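Writing House Rules for a Laundry-Folding Robot: Our Project Report

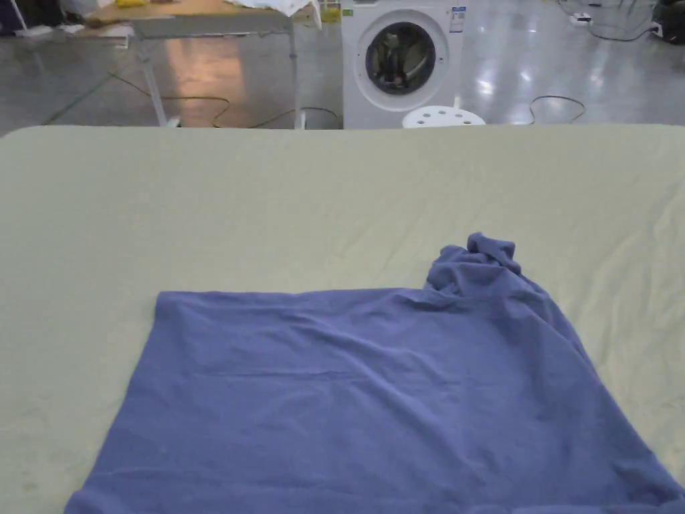

Prallow Student Robotics Club, Home Tasks Team

When Heloísa Amaral and I joined the folding project in April, we supposed we would spend our time on the folding (silly us!). What we ended up writing was a set of working rules, and I have grown so fond of them that they take up most of this report.

The old team had left 890 recorded runs on the Tasska drive, and going through them was a long and rather humbling job. Some began with the shirt laid square, some with it half bunched up, and the notes rarely said which. So our first rule deals with the starting state. A T-shirt may be flat, or flat with a gathered part like the heap in the blue fabric on our green cloth, or fully crumpled, and whoever sets it down writes which one before the run begins. Creases in the tablecloth go in the notes too, and the cloth is pulled smooth between sessions.

The second rule took the most arguing. Jucélia Cavalcanti, our advisor, asked us to treat the floor as part of the workspace, and she was right to. We had cables looping under the worktable and a power strip lying on the ground off to the right, and our draft said only "keep the area tidy," which means something different to every person who reads it! The rule now says that cables are taped or covered along any path people walk, that stools go back under a table, and that one person holds the stop button and does nothing else.

We also keep two people in the room for every run, and no session goes past 33 runs without a break. Heloísa thought that was too strict until she tried labeling at the end of a long evening.

We tested the rules for 12 sessions with new members from the Wimach dorm, and the notes came back much easier to read, though people still forget to write down the starting state when they are in a hurry. Next term we want to add a page on towels.

Report handed in 28 December 2022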